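Jan 8, 2024

**Genby 2.0 is out, and it's a lot better at admitting when it's lost**

I usually let Perrine Marty write these, because she's good at it and I ramble. But Genby has been my project since it was a folder of scripts on my laptop, so she told me to do this one myself and promised to fix only the spelling. Hello, I'm Floor Van Acker, I run the software side at Ziver, and today we're releasing Genby 2.0!

For anyone who gets our mailings by accident: Genby is the software that takes recordings of people doing tasks with hand-held grippers and turns them into clean, time-aligned motion that you can train a robot arm on. It handles the tracking, the syncing, the trimming and the sorting. You bring the grippers, the patience and the snacks.

## What's new

The big one is the tracker. In version 1 we worked out where each gripper was in space and then more or less trusted the answer. If a gripper slipped out of view for a moment, the software drew a nice smooth line through the gap and carried on. Those lines looked great on screen. They were also sometimes a couple of centimeters off, and you'd only find out weeks later when an arm closed its jaws on thin air next to the thing it was meant to pick up.

Version 2.0 gives every single pose a confidence score. When the score drops, the timeline turns orange, and you decide whether to keep the stretch, cut it or send it back for a second pass (slower, but it looks both forward and backward in time). Erdal Ağca wrote that second pass, threw it away, and wrote it again over the summer. I've looked at the first version and I thought it was fine. He did not.

We also track the left and right grippers as a pair now. That matters more than I expected. A lot of two-handed work is really one hand doing something while the other one waits nearby, and the old code treated the waiting hand as noise. It would happily trim away the start of a recording if only one side was moving. Now a still gripper counts as part of the job, and its position is kept all the way through.

Jaw opening gets its own track too, separate from hand position. You can search for the moment the jaws close, jump straight to it, and line up a whole batch of recordings on that moment. Jasper Schouten has been asking for this since last May and has stopped sending me reminders, which I miss a little.

## How we tested it

We didn't want to tune the thing on tidy demo clips, so we recorded a fresh set: 643 takes, 26 different tasks, all of them simple to explain and annoying to do well. Picking up something rounded is a good one. There are no flat sides to line up with, so small errors in the estimated jaw position show up right away, and people come at it from a different angle nearly every time.

The left gripper has the wooden egg in its jaws and the right one is sitting open near the corner of the foam board, exactly the sort of moment where version 1 used to get impatient and start trimming.

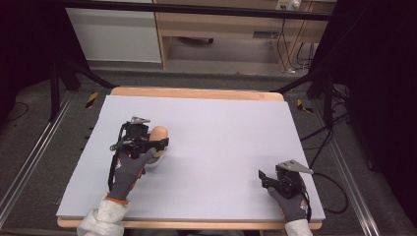 ## What the early users said

Two groups have been running the beta, and they were not shy.

The team at Lanside put more than 3780 of their old recordings through the new tracker in one go. Gerrit Prins, who looks after their data, wrote back: "I expected to lose a weekend to this. It flagged 131 recordings I'd already signed off on, and I went through them all, and I'm sorry to say I agree with nearly every one." He has since asked whether the orange could be a less accusing shade. You can change it under Settings, Gerrit!

Meijer had a different complaint. Their people found the first beta far too nervous, with warnings popping up on stretches that were perfectly good. They were right. We'd set the threshold on our own recordings and it didn't travel well. In the release, Genby looks at a small batch of your recordings first and suggests a threshold from those. You can still drag the slider wherever you like.

## What it doesn't do yet

No live mode. Everything still happens after the recording is finished, and I'd rather say that here than have you find out after installing. We have a rough preview running in the office, and it works until it doesn't. Soft objects are still hard as well: the jaw track is fine, but guessing whether something has really been gripped is much shakier with cloth than with wood.

Also, the export window is still ugly. I know.

## Getting it

If you have Genby 1, the update is free and your old projects will open without converting anything. Your original recordings are never changed; the new tracks are saved next to them. If you cut a lot by hand in version 1, switch on "keep manual edits" before you reprocess, or you'll be doing those cuts again.

New users can ask for a trial through the Ziver website. You'll get a short setup guide, a sample project with a handful of the takes from our test set, and an email address that goes to Erdal and me.

**Press contact:** Perrine Marty, Ziver. She has screenshots, a longer technical note on the confidence scores, and a calmer version of everything I've written here.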